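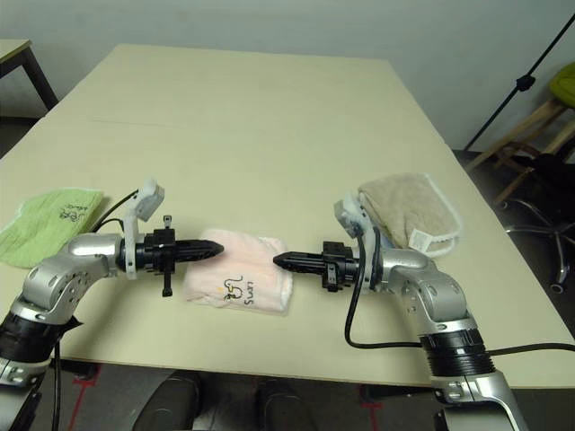 *The two-arm table at the Drendum workshop, Prernbridge*

# About Drendum

Drendum is a small company based in Prernbridge. We develop handling equipment for laundries, care homes and linen hire firms, and we advise customers who are considering automation for the first time. The company was founded by Boris Zelenák and Dalibor Charvát, who continue to direct its technical and commercial work respectively.

Our premises occupy 600 square metres on the Brabec estate. The ground floor houses the assembly area and the stores. The demonstration room, where visitors are received, is on the floor above.

## Our work with cloth

Cloth is a demanding material for a machine. It has no fixed shape, and it seldom lies in the same way twice. Much of our development work is therefore carried out with ordinary towels on a plain table, using two arms which face each other and share the task between them.
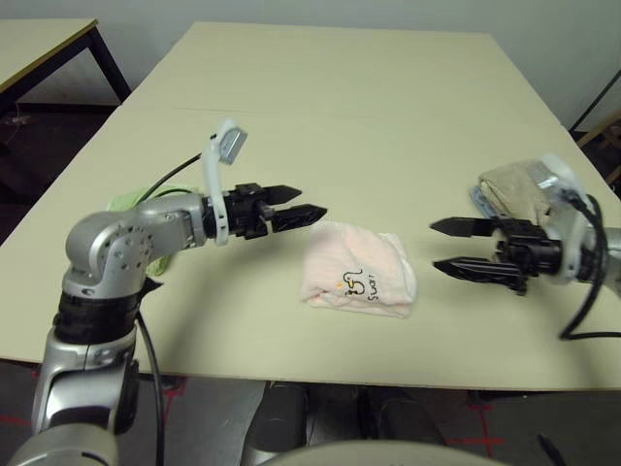

*Both grippers open, with a folded pink cloth between them*

The findings of this work are used in Pelness, our range of sorting and folding stations. Each station is set up for the linen of the customer concerned, and members of our staff remain on site during the first 3 weeks of use.

## Open day

The company holds an open day every June. This year we were pleased to welcome 86 visitors, among them laundry managers, teachers, pupils from local schools and a number of our neighbours on the estate. Parties were taken round the building in turn, and each visit ended in the demonstration room with time for questions.
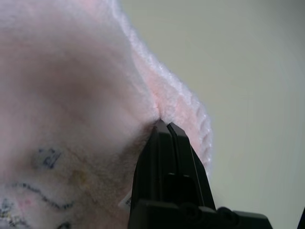
Page last changed: 27 Nov 2018

Many of the questions put to us on the day concerned grip. Visitors wished to know how firmly a soft fabric may be held, and whether a raised pile or a sewn label makes the task harder. Mr Zelenák gave a short talk on the subject, and printed copies may be obtained from reception on request.

The programme also included a talk by Mr Charvát on planning a first installation. It dealt with floor space, staff training and the condition in which linen should reach the station. Customers who were unable to attend are welcome to ask for the same talk at their own premises. 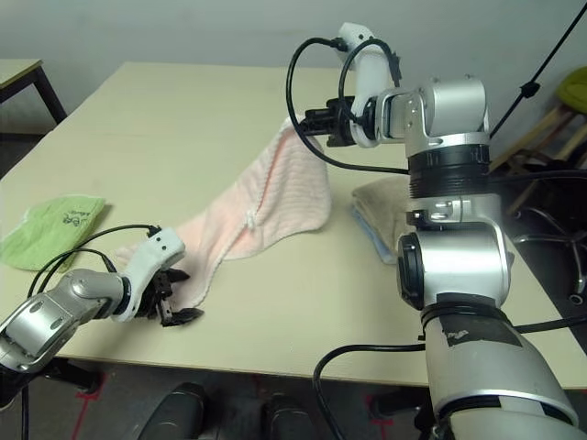

Outside the open day, group visits may be arranged by writing to the Prernbridge office. A visit lasts 2 hours and is free of charge to schools and colleges. Organisers are asked to state the size of the party and to mention any access needs when they write. Visitors under the age of sixteen must be accompanied by an adult at all times.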